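Budgeting for a used arm and bin picking setup - what am I forgetting?

Posted in Equipment & Purchasing, March
by Savita Chauhan

We repack returned toys and party goods, and my boss has decided we are getting a robot. He has given me a spreadsheet with one line on it. The line says "robot." I have been asked to fill in the rest.

The arm itself is mostly sorted, because a dealer called Troltano has a used one with its controller. What I can't work out is how much to set aside for everything that isn't the arm. So far I have a gripper, a table and a bin. Is 3,000 dollars enough for the extras if we build the table ourselves? Our items are small, mixed and never the same shape twice. Two of us will be running it, neither an engineer, although one of us did fix the label printer.

Damian Sowa
3,000 will cover the extras if you leave the gripper out of the extras. A gripper with several moving fingers can eat that and ask what's for dessert. Get a quote for it before you do anything else, and ask what the spare fingers cost while you're on the phone. You will drive it into the floor of the bin. Everyone does, usually while showing it to someone important.

Other lines I'd add to the sheet:

Cables, and something to hold them up along the arm
Clamps, more than you think
Mounting plate between wrist and gripper (ours from Urer had to be remade)
Delivery, and whoever you pay to get it off the truck
Safety review and guarding
Your own hours, which your boss will put down as free

Ask Troltano whether the teach pendant is included. "With its controller" can mean a lot of things.

Mercy Kariuki
just buy a new one, used is always trouble

Toshiko Fukuda
I'd spend less on the bin and table at the start, and more on time to try things. We spent 4 months picking out a beautiful welded station from Koech and then found the walls were too steep for the hand to get into the corners. It's now a very expensive place to keep gloves. The second attempt was a metal tray on a wooden table, held down with clamps, and it taught us more in an afternoon.

For test items, take the awkward stuff from your own shelves. You want something squashy, something hard with bits sticking out, and something hollow that likes to roll. If the gripper only behaves with neat little blocks, find that out before the invoice.

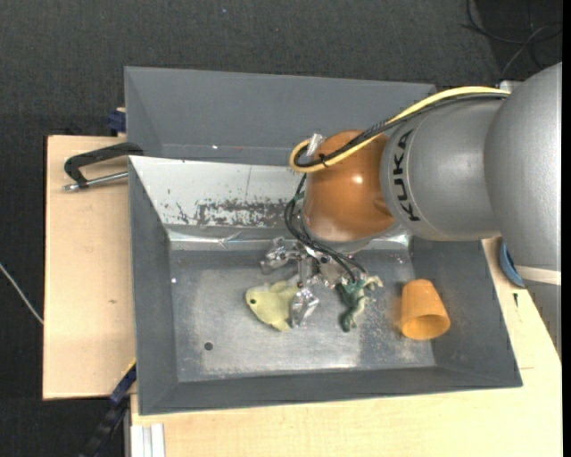 Picking trial with a soft frog, a green plastic figure and an orange cup.

Look at how far down the fingers have to go, and measure that on your own bin before choosing one. Sloped walls are kind to objects and less kind to knuckles. And leave slack in the cables at the wrist, then budget for replacing them anyway.

Comments

Savita Chauhan: Thank you both. Pendant is NOT included. The spreadsheet now has a second tab and my boss has stopped making eye contact.

Sharon Nyanda: Does anyone have a view on Starnon for guarding? Their quote came back in 2 parts and I only understand the first.

Damian Sowa: Ask if the second part is installation. It was for us.

Mercy Kariuki: still say new

Related in Equipment & Purchasing

Lease or buy for a seasonal packing line?
What to check before paying a deposit on a used controller
Suction cups or fingers for soft items
How much floor space to leave behind a robot table
Is a service contract worth it in the first year?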